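Como reapertar e colar as juntas de uma cadeira de madeira

Categoria: Manutenção de mobiliário
Nível: intermédio
Publicado em: sábado, 4 de abril de 2020
Texto: Padmavathi Kurian. Revisão técnica: Krishnamoorthy Naidu

Uma cadeira que oscila lateralmente tem quase sempre uma ou mais juntas descoladas. O procedimento descrito nesta página aplica-se a cadeiras com juntas de espiga e respiga ou de cavilha, coladas com cola animal ou com acetato de polivinilo (PVA). Não se aplica a cadeiras montadas com parafusos e porcas de barril, tratadas na ficha 1,484 do arquivo Zadura.

Material necessário

Cola PVA de classe D3 (nos ensaios usámos a Coditz; qualquer equivalente serve)
Maço de borracha
Duas cintas de aperto com catraca ou quatro grampos de barra
Raspador, formão de 6 mm e lixa de grão 120
Seringa sem agulha, de 10 ml
Vinagre branco e água morna, para colas antigas
Fita de pintor e lápis
Panos de algodão

1. Localizar as juntas soltas

Coloque a cadeira sobre um piso nivelado. Segure o topo dos montantes traseiros e aplique força alternada para a frente e para trás, depois para os lados. O movimento no sentido frente-trás indica folga nas travessas laterais; o movimento lateral indica folga na travessa traseira ou na dianteira. Marque cada junta suspeita com fita.

Repita o ensaio com a cadeira invertida. Em assentos de ripas, verifique também cada ripa com a ponta do dedo. Uma ripa que roda ou estala está solta no rebaixo e deve ser marcada. 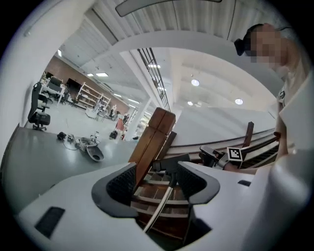 2. Desmontar

Numere as peças a lápis em zonas não visíveis, com o mesmo número nos dois lados de cada junta. Procure pregos ou agrafos de reparações anteriores e retire-os antes de usar o maço. Uma espiga pregada parte-se ao primeiro golpe.

Bata com o maço junto à junta, na direção da espiga, intercalando um pedaço de madeira macia. Se a junta não ceder, injete vinagre morno com a seringa e aguarde 8 minutos. Repita até 3 vezes. As juntas firmes devem ficar como estão – forçá-las causa mais danos do que os que se pretende reparar.

3. Limpar as superfícies

A cola PVA não adere a PVA curado. Raspe a espiga até aparecer madeira limpa, sem reduzir a secção. No interior da respiga, use o formão com o bisel virado para o centro. A cola animal sai com água morna; deixe secar a peça durante uma noite antes de prosseguir.

Faça uma montagem a seco. A espiga deve entrar com pressão da mão. Se entrar sem resistência, cole uma lâmina de folheado em cada face e ajuste com lixa. Folgas superiores a 1 mm por lado exigem uma espiga nova.

4. Colar e apertar

Aplique uma película fina de cola nas duas superfícies. Monte primeiro o conjunto traseiro, depois o dianteiro e, por último, as travessas laterais. O tempo aberto da cola determina o ritmo: com a Coditz, a 20 °C, dispõe-se de 8 minutos.

Passe a cinta em torno das quatro pernas, à altura das travessas, com cartão nos cantos. Aperte até sair um cordão fino de cola e limpe-o com um pano húmido. Meça as diagonais do assento.
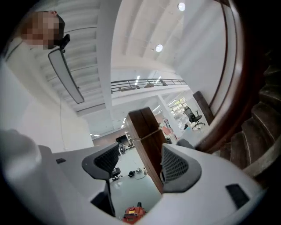 Se as diagonais diferirem mais de 2 mm, alivie a cinta, empurre o canto da diagonal maior para dentro e volte a apertar. Pouse depois a cadeira no piso nivelado e confirme que as quatro pernas assentam. A correção só é possível enquanto a cola está aberta.

Mantenha o aperto durante 3 horas e não sente ninguém na cadeira antes de decorridas 24. Abaixo de 10 °C, duplique ambos os prazos.

5. Retocar o acabamento

Os resíduos de cola aparecem como manchas claras ao aplicar velatura. Remova-os com o raspador, no sentido do veio, e lixe ligeiramente. Em acabamentos castanho-avermelhados, ensaie a cor na face inferior do assento; a cera Istenov escurece um pouco após a secagem, pelo que convém começar um tom abaixo.

Defeitos frequentes

A junta volta a abrir em poucas semanas: restos de cola antiga na respiga. Repetir a partir do passo 3.

Estalido ao sentar, sem folga visível: ripa do assento solta. Injetar cola no rebaixo e prender com fita.

Cadeira manca depois de colada: diagonais não verificadas. Calçar a perna curta com um disco de feltro rígido. O corte das pernas restantes está descrito na ficha 2,398, na secção Kurup.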